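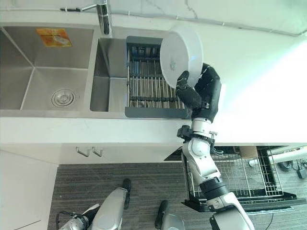 Figure 5. A robotic hand holding a round white plate over the dish rack in a double sink.

4.3 Timer behavior over the season

The hose timers were handed out on 7/27/20, when lawns in Sildale were already the color of toast and goodwill toward automatic watering was high. Each of the 13 households received one Lesska battery timer, one Prukport flow meter, and a printed sheet of instructions that we now believe was read in full by Ruth Usuga, who wrote it. Setup was left to the gardeners. We wanted to know how the timers would be used by people with other things to do, and on that point the data are generous.

Over the season the meters logged 1289 watering events. Of these, 166 took place while it was raining at the station on Mkhize Road. Most came from timers set once in the first week and left alone, but a fair share were started by hand. When asked, two gardeners said the rain "didn't look serious." We coded these as manual events and left the question of seriousness to later work.
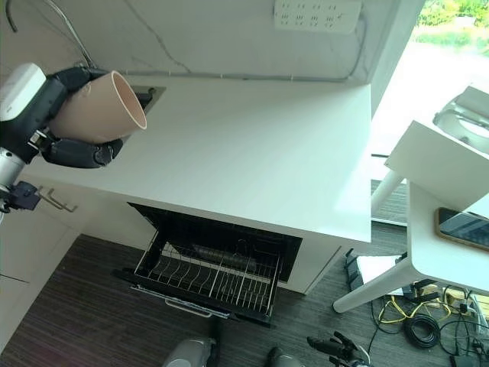
The gap between planned and delivered water was wider than the one reported for buried drip lines in our earlier trial (Escobar and Alvarado, under review, still). A gardener who asked for 20 minutes nearly always got 20 minutes, so the timers themselves did their job. What varied was the flow. Kinked hoses, half-open taps and one nozzle left on the "mist" setting until the end of August meant that the same 20 minutes could soak a bed or mildly dampen a snail. Run time is therefore a poor stand-in for volume, and we have stopped using it as one in this paper, although it remains in the title of our grant.

Bed type mattered less than we expected. Vegetable beds got more water per square foot than flower borders in most gardens, and tomatoes got more than anything else, whether or not they wanted it. Jenő Rácz has suggested that people water what they plan to eat. The numbers lean his way, but with a sample this small we would not want him to hear it from us.

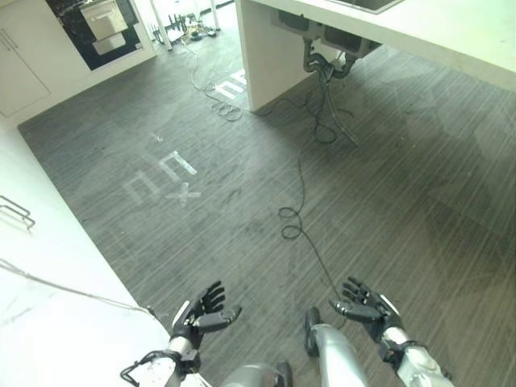 Soil readings were taken at a depth of four inches, before the morning cycle where possible. Five gardens stayed within the target range for the whole period. In the others, the soil swung from too dry to too wet over a few days, usually after the owner had noticed a wilting plant and doubled every setting on the dial. Settings went up quickly and came down slowly, if they came down at all. Only one household lowered its run time before fall, and that followed a water bill.

We also looked at whether a rain delay button would have helped. The Lesska unit has one. It was pressed four times across the whole study, three of them by Nomvula Van der Merwe during a site visit, while showing somebody how it worked. Those three presses were removed from the analysis. 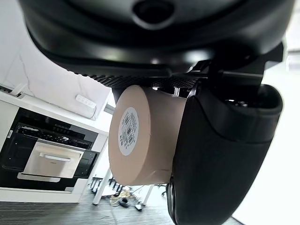
Missing data need a short word. Two meters stopped recording when their batteries ran down, and a third was taken off the tap to make room for a kiddie pool and put back facing the wrong way, which gave us nine days of negative watering. We dropped these periods and did not try to fill them in. Results with and without the affected gardens are close enough that the main finding stands: total volume tracked the gardener's first guess at a setting far more closely than it tracked the weather. Section 4.4 takes up the matter of the first guess, and where people say they got it.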